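Hardware Basics, Unit 4: Inside the Desktop Tower
Course handout, Trarley Technical Center
Prepared by Tove Gunnlaugsson
Revised May 7, 2022

Read this before the bench session. You will work in pairs, and each pair gets one tower. The unit is worth 200 points, and 97 of them come from the bench work. The rest is the written quiz and your parts log.

1. Before you open the case

Shut the computer down, unplug the power cord, and hold the power button in for a few seconds. Lay the tower on its side with the removable panel facing up. Put on your wrist strap and clip it to bare metal on the chassis. Take the side panel off and store it under the bench, where it won't get stepped on.

Find the power supply first. It is the metal box with the regulatory label on it. Copy the input voltage and the output ratings into your parts log. If there is a barcode sticker, note where it is. Do not open the power supply at any time in this course.

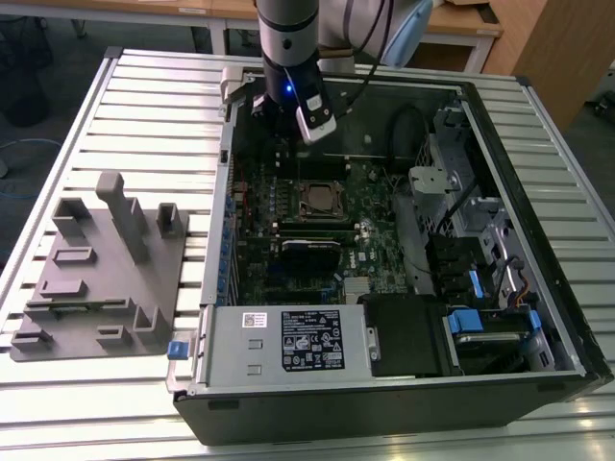 The motherboard is the next thing to find. It is the large green board that everything else plugs into. Locate the CPU socket, the memory slots and the expansion slots, in that order. Memory slots are long and narrow and usually sit in parallel close to the socket. Expansion slots line up with the covers in the rear wall of the chassis, so if you are not sure what you are looking at, follow the slot to the back of the case.

2. Drives and cables

Many business desktops are built so that drives come out without a screwdriver. Look for colored plastic. On the Dell towers we use, blue marks a part you can press, squeeze or slide by hand. Squeeze the two latches on a drive carrier together and pull it straight out. Unplug the data cable and the power cable before you pull, and hold each one by the connector, never by the wire.

Power wires are color coded. Black is ground, red is 5 volts, yellow is 12 volts and orange is 3.3 volts. Write these down. They are on the quiz.

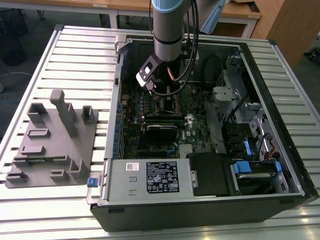
Boonyarit asked whether the drives have to come out before you can work on the board, and the answer depends on the case. If the drive cage blocks your hand or covers a connector, take the drives out. If it doesn't, leave them in and save yourself the cabling.

3. The processor socket

Do this part slowly. Release the lever, raise the bracket, and lift the processor straight up by its edges. Don't touch the contacts on the chip or in the socket. Set the processor in its tray right away. With the socket open, keep tools and loose screws away from the board. A bent pin usually means a new board, and we paid $143 for the last one.
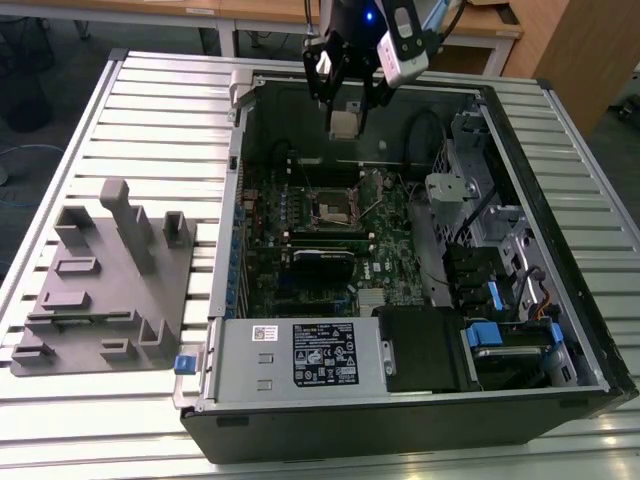

Fig. 3. Motherboard with the CPU socket empty and the retention lever raised.

To put it back, match the corner mark on the processor to the mark on the socket, set it down with no pressure, and close the bracket and lever.

4. For your parts log

List 11 parts by name, with the location of each in the case. Samano's log from last July is in the binder if you want to see the format. Logs go in the tray by the door before you leave. The quiz is in the Brenumthorpe room, closed notes.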